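Handout 4 — buying a gripper kit. Unit under review: Zestent two-finger, entry package

Read before lab. Same questions as the Drusik handout, cheaper kit. Price 600 with wrist camera, 500 without. Take the camera.

1. Cans. Rigid, round, slippery. Check what the wrist view still shows once the fingers are closed — can fills most of it.

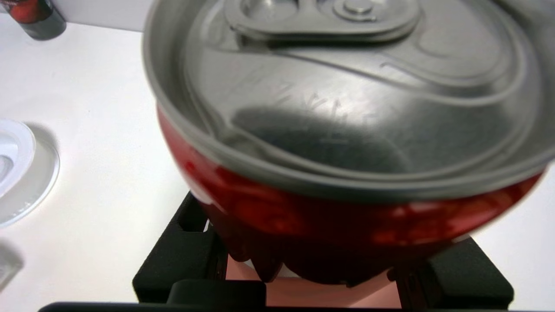 Gianni Testa objects that a wrist view this tight is no use for placing, and he'd spend the money on a second fixed camera.

Fair point, discuss. My veiw: you want both.

2. Thin things. Approach height matters more than grip force. Fingers open wide, tips short of the object, then down.
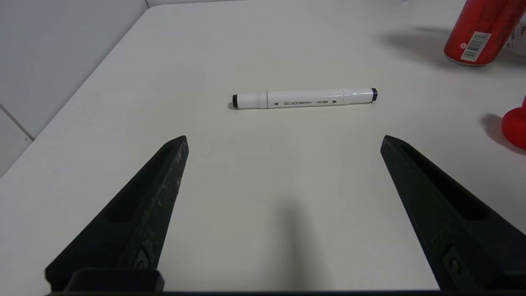

Fingertips are a wear part. Ask any vendor what a spare pair costs and how long shipping takes. Zestent quotes 49 a pair. Drusik wouldn't say.

3. Clutter. Neighbors change the approach, so test with the table full.
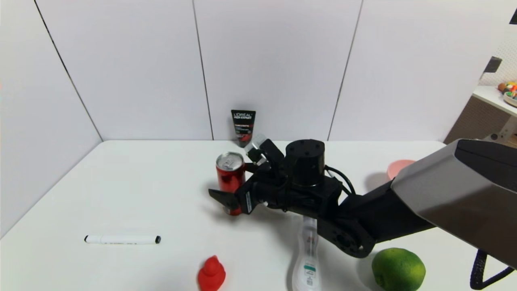
Fig. 3. Gripper at the red can, other items left on the table.

4. Repeats. One good pick proves nothing. Do 200, log every miss, same object, new angle each time. Vendor demos never do teh angles.

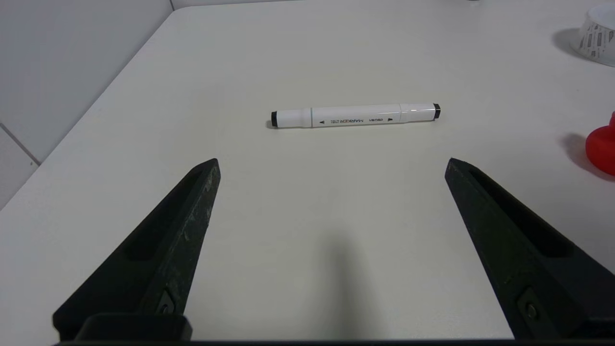

Marino, July

Bring your log sheets, one per pair. Cable slack gets its own line this time.

Comments

Manuela Russo: is the 49 with screws or without?

pkl: Sheet link is dead again

Contact: Poltetti course office | © Poltetti | Back to top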